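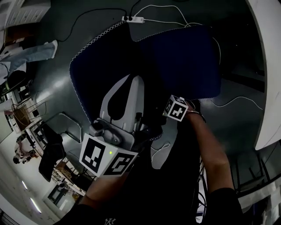
Ein Gutachter des ersten Entwurfs wandte ein, ein selbst gebauter Handgreifer lasse sich in einer Gemeinschaftswerkstatt kaum so genau vermessen, dass die Trajektorien später auf einen Roboterarm übertragbar seien. Der Einwand ist für starre Objekte berechtigt. Für nachgiebige Objekte haben wir ihn gesondert geprüft.

**Abbildung 3:** Eindrücken eines Kissens mit dem handgeführten Greifer Sarus. Die Markerwürfel dienen der Posenschätzung.

### 4.2 Kontakt mit nachgiebigen Objekten

Der Greifer wurde in der offenen Werkstatt Pasteson gebaut. Die Finger laufen spitz zu und haben nahe der Spitze eine tropfenförmige Aussparung (Abb. 3). Sie soll die Biegesteifigkeit im vorderen Bereich senken. Eine frühere Fassung ohne Aussparung, intern Ryu genannt, haben wir nach Rissen am Gelenk im November aufgegeben.

Aufgezeichnet wurden 434 Demonstrationen. Davon mussten 18 verworfen werden, weil die Marker zu lange verdeckt waren. Die Auswertung erfolgte mit Rutix, unserem eigenen Skriptpaket, auf einem gewöhnlichen Werkstattrechner. Die Position der Fingerspitze streute bei wiederholtem Anfahren desselben Punktes um etwa 2 mm. Beim Eindrücken textiler Oberflächen lag die Abweichung in derselben Größenordnung, solange das Handgelenk nicht stark verkippt wurde. Kräfte wurden nicht gemessen; die Eindrücktiefe ist allein aus der Greiferpose abgeleitet.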